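Research › Household Storage Studies › Working Papers › Section 4

4. Storage form and the placing of loose produce

4.1 Setting

The observations reported in this section were made in the display room of the Ornine building, where a white shelving unit with angled compartments had been set up on a tiled floor. Units of this type are sold for wine, towels and shoes, and they are now used in some homes and small shops for fruit and vegetables. The Morkoren survey of 200 households, described in Section 2, found that 28 kept at least part of their produce in open compartments of one kind or another. The angled form was the one on which respondents disagreed most.

4.2 The diamond compartment

A compartment with a flat floor leaves a round item free to roll until it meets a wall or another item. In a diamond compartment the two lower panels slope toward each other, and a round item tends to settle in the crease between them. Figure 4 shows a compartment of this kind in use, with a round red item at the opening and a carrying basket held close to the unit. The lower edge of the unit follows the line of the compartments in steps, so that the lowest openings lie just above the floor. 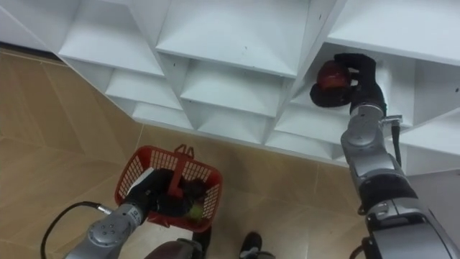
Figure 4. Angled compartments and red mesh basket, display room. Credit: B. Obura / Ayala Storage Project.

Two features of the arrangement bear on the results. The first is the basket. Its mesh walls allow the contents to be checked from the side, and its arched handle crosses over the center, so that items have to be passed to one side of it. Respondents who used a basket with a fixed central handle mentioned this more often than any other difficulty – several had changed to an open tray for that reason.

The second is the height of the opening. Compartments in the upper rows can be filled from a standing position. Those near the floor call for bending, and in the household survey they were often given over to items that were seldom moved, such as onions or spare jars.

4.3 Reported practice

Of the households with open compartments, eight used the angled form. They reported placing firm fruit singly or in pairs and keeping soft fruit elsewhere, as the weight of a full compartment rests on the items in the crease. Cleaning was described as slower than for flat shelves. Dust and bits of stem collect where the panels meet, and a narrow brush was preferred to a cloth. The Kesham interviews, held in January, gave a similar account and are taken up in Section 5.

Contact: Household Storage Studies, Ayala Storage Project | © Ayala Storage Project | Back to top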